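Household Robotics Resource Page
Tips for Floor Pickup Tasks: Software Setup, Perception and Planning
Prepared by Janaína Fagundes, Montes Home Automation Office
Updated December 13, 2023

The following tips are intended for households and small workshops that run a mobile arm for tidying. They concern the software only. Mechanical maintenance is covered on the Bornel service page, and users should complete the checks listed there before changing any of the settings discussed below.

Before the first run

Load the room map and confirm that the floor height is set for the room in which the arm will work. Many homes have a small step between the kitchen and the hall, and a map made in one room will place the floor too high or too low in the other. Proltano stores one height per room under Map, Surfaces. If two rooms share a name, rename one of them and save again.

Clear the old object list. Items remembered from an earlier session remain in the planner until they are removed, and the arm will spend time visiting places where nothing is left to collect.

Perception on wood floors

Polished boards reflect windows and lamps. A bright patch near a window may be read as a pale object, and the arm may attempt to pick it up. Turn on glare masking and lower the exposure of the wrist camera by one step. Where the patch moves during the day, schedule the task for the early evening instead.

Dark seams between boards can also cause trouble. The edge detector treats a long straight line as the border of an object, particularly when the line passes close to clothing. Set the minimum object height above zero, so that flat lines are dropped before the grasp planner receives them. The usual starting value is 3 mm. Households with thin items on the floor, such as handkerchiefs, may need a lower one.

Dark clothing

Navy and black fabrics return little detail to the camera. The folds run together, and the software may report one large item where there are two. Users should raise the depth weight and reduce the color weight in the segmentation panel. If the outline still shakes from one reading to the next, increase averaging to five readings while the arm is standing still. Averaging should be switched off during movement.
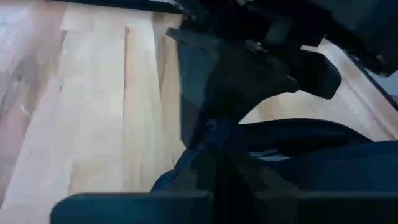
Approach speed deserves separate attention. Images taken while the wrist is moving quickly are smeared, and a grasp point chosen from such an image may be off by the width of a finger. The planner should be told to pause before the final descent and take a fresh reading. A pause of 50 milliseconds is enough on most arms. Older controllers may require twice that figure.

Choosing the grasp point

For soft items, select Fold Grasp. The planner then looks for a raised ridge of cloth and closes the fingers across it. Center Grasp, the default, was written for boxes and cups and performs poorly on a sweater lying flat. When no ridge is found, the arm should be permitted to nudge the item once and look again. More than one nudge tends to push the item under the furniture.

Contact with the floor should be limited in software. Enter a downward force limit under Motion, Contact, and test it on a folded towel before allowing the arm near bare boards. Finished wood marks easily. The limit must be entered again after every firmware update, as updates return it to the factory setting.

Mask the arm in its own camera view. The fingers and brackets take up a good part of the wrist image, and an unmasked finger may be joined to a dark garment in the object outline. Record the mask with the fingers open, record a second one with the fingers closed, and save both under the same tool name.

Planning the route

Plan from the far corner toward the basket. Long routes with many turns drain the battery and leave more chances for the base to lose its position. In the Montes test apartment, a session planned in order of distance from the door used 3368 path points. The same session planned from the far corner used 947.

Keep a clear strip in front of the basket and mark it as a No Drop area. Garments released short of the basket will otherwise be added to the object list again, and the arm will circle back for them.

Logs and common messages

Save the log after any failed pickup and before restarting. The restart overwrites it. Message 593 means that the grasp was planned on an old image; lengthen the pause described above. A message reading "surface below map" refers to the room height and should be corrected in the map. Do not correct it in the arm settings.

Log files may be read with the Cloltmont viewer or any plain text editor. When writing to the office for help, attach the log, the room map and both finger masks, and state which grasp mode was in use.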